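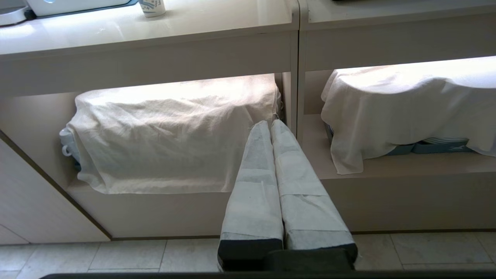

Print this thread | E-mail to a friend

Cups, cloths and open shelves
Posted by Delyth Hughes, Monday

1/ I've been sorting out the open shelves under the counter. A few people asked what I ended up doing after I complained about them in April, so I'm putting it all in one thread.

2/ The units are white built-ins, side by side, with an open recess under the countertop where you'd expect a door or a drawer. They came with the house. The strip between them is fixed, so there's no making one long shelf out of it. I asked.

3/ The trouble with open shelves is dust and grease. Anything you use every day stays clean because you keep washing it. Anything you use twice a year gets a film on it, and then you have to wash it before you can put it on the table.

4/ I priced doors. Peter Vávra came over from Koltdale to measure and quoted me $2,172 for the run, painted to match, hinges included. Fair price for the work, I think. I don't have it to spend on hiding dishes.

5/ I also looked at a tension rod and a curtain. $12 would have done it, but the lip under the counter is shallow and I didn't like the look of a rod there. My sister has one in her laundry room and the cloth ends up on the floor every time someone brushes past.

6/ So I went with a plain white cloth laid over the stack. It covers the top and comes down over the front, and I pull it off when I need something. My grandmother in Illov kept her good dishes that way her whole life.

7/ It wrinkles. I ironed it the first time and then gave that up. It's a cloth on a shelf.

8/ Two white cups stick out at the left side where the cloth doesn't reach all the way. One is stacked on the other with the handles facing out. I've left them like that. They're easy to grab and they get washed often enough that I don't care whether they're covered.

9/ Somebody asked about stacking cups by the handle side. I turn all the handles the same way, toward whichever hand reaches in. In the left unit that means left. If they point at the back you knock the whole stack trying to get hold of one.

10/ Two high is my limit for cups. I tried three and the top one had to come off at an angle to clear the shelf above, and I chipped a rim.

11/ Fabric. Use cotton and wash it before you measure. Mine shrank the first time through and I had to start over with a bigger piece. I bought the second one at the Dunditz outlet, from the tablecloth bin. An old flat sheet cut in half would be just as good.

12/ Don't use anything with a fringe. Don't use terry, it leaves lint on the china. I'd stay away from plastic too, especially near the stove. It traps damp if you put things away before they're all the way dry.

13/ White shows dirt, and I count that in its favor. When it looks gray I wash it. With a dark cloth I'd forget for months.

14/ Length matters more than I expected. Mine hangs lower on the right. That side tucks in against the upright between the units and stays put pretty well. If yours is long enough to touch the shelf in front, check that you aren't dragging it through crumbs every time you lift it.

15/ What goes under a cloth, for me: serving dishes, the holiday plates, the gravy boat, spare bowls. What doesn't: pans, anything with a lid that sits high, and food. If it's food it goes behind a real door. We had mice the winter before last and I'm not doing that again.

16/ Countertop. It's a glossy off-white and every smear shows when the light is on it. I wipe it with dish soap and water, then go over it with a dry towel. The dry towel is the part that makes the difference. I bought a bottle of the Fajardo countertop spray on somebody's advice and it left streaks, so that's in the garage now.

17/ I try to keep only what I use on the counter. The cup with the blue pattern lives up there because it's the one I drink from. Peter says I should hang it on a hook. I've had hooks. You bump them with your head when you bend down to the shelf.

18/ Before you put anything back, empty the recess completely and clean it, including the back corners. I used warm water with some baking soda in it and an old toothbrush for the seam where the upright meets the shelf. There was a birthday candle back there and a good amount of rice.

19/ Then let it dry overnight. I left mine open until morning and put the dishes back before work.

20/ Shelf liner: I tried it and took it out. It curled up at the front edge and the stacks leaned. Bare board is fine if you wipe it.

21/ Heavy things go at the bottom of the stack, obviously, but also keep the stack square. A cloth sits better over something with straight sides. Round bowls make it slide off. I put the bowls in the middle with plates and flat dishes built up on both sides.

22/ Total spent, counting the cloth that shrank, the liner I pulled out and the spray I don't use: less than $100. If I'd gone straight to the one cloth it would have been a lot less.

23/ A couple of replies said this looks unfinished. Maybe. I'd still like doors someday. Peter has the measurements written down and says the quote is good through the end of the year.

24/ Question from a reader in Koltdale about how often I wash it. Every other week, with the kitchen towels, on warm. No softener. I have one spare so the shelf isn't bare while the other is on the line.

25/ I haven't done the right-hand unit yet. I want to go through what's in there first and get rid of the things I don't use. There are jars from the old place I haven't opened. I'll add to this thread when I get to it.

Print this thread | E-mail to a friend

More from Delyth Hughes
Getting candle wax out of a tablecloth
What I keep under the sink
Chipped rims: when to keep the cup and when to toss it
Mice, part 2
Drying dishes without a rack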